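The small parcels are still the hard part

At Storuteck, a mail-order parts business with 4,000 product lines, the big cartons have been handled by machine for 3 years. They come in on pallets, a Drallari arm lifts them off, and a conveyor takes them away. The small parcels go on the shelves by hand, as they did before the arm arrived.

Anneliese Ruppert runs the stockroom. She would buy a machine for the small parcels tomorrow if one worked. "I've had two demonstrations," she says. "Both were fine with ten new boxes in a row. Then we gave them a normal basket."

A normal basket is a jumble. The boxes differ in size, some lie at an angle on top of others, and shiny tape confuses the depth cameras that most picking systems rely on. Labels may face up, down or sideways, and a few boxes are marked only in handwriting.

Arne Thiele, an engineer at Brovach, has spent most of his working life on grippers. His current test rig picks from a mixed tub and puts each item on a shelf. On a run of 1,000 picks last November it needed help 60 times.

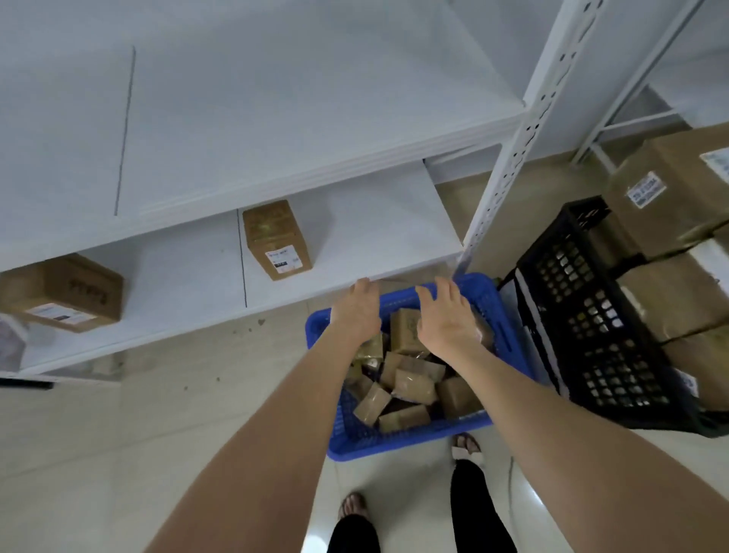

Thiele thinks the picking will be good enough before the shelving is. Taking a box out of a basket is one movement. Finding a gap for it, turning it so the label can be read and pushing a neighbour along to make room are several more, and each depends on the one before.

The same trouble holds up machines meant for the home. Hülya Polat, who tests domestic robots, says putting away the shopping is still beyond anything she has tried. Floors and lawns are largely solved, in her view. Cupboards are a long way off.

Ruppert has a third demonstration booked. She has asked the supplier to leave its own boxes behind and use whatever is in the stockroom that morning.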